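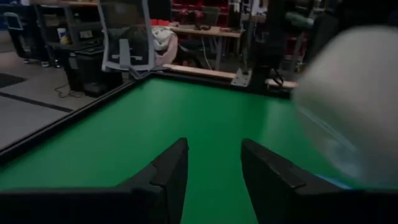

Fevska putter, base plastic or premium?

tmidtbo
Looking at a Fevska for circle putts. Base plastic is 7 quid, premium is 16. Is the dearer one worth it? I throw mostly on the Ullov course, which is gravel round half the baskets.

chainrattle
Base. I've had mine since August and it grips better the more it gets knocked about. Premium is slick in drizzle.

Nwankwo_R
Disagree. Base on gravel is chewed up in a month. I've put 300 rounds on a premium one and it still flies straight.

chainrattle
300 rounds with the same putter and no change at all? Mine went a touch understable and I only play grass.

Nwankwo_R
I said straight, I didn't say new. The rim has a few nicks. I sanded them off.

oldhyzer
Depends on the run. The early Testora premium was stiff, the later ones have some give. Ask the shop which they've got before you pay. 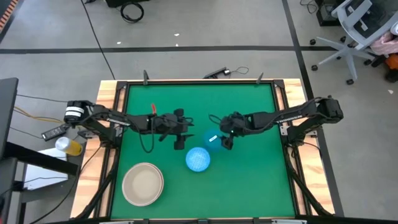

Teal ball on the green mat

tmidtbo
Thanks. Shop says later run. Does weight matter much? They have 170 and 174.

oldhyzer
174 if it's windy at yours. Otherwise whichever feels right.

chainrattle
Still say buy two base and have change left over.

tmidtbo
Went for one premium, 174. Will post again when it's had some gravel.

Torunn Midtbø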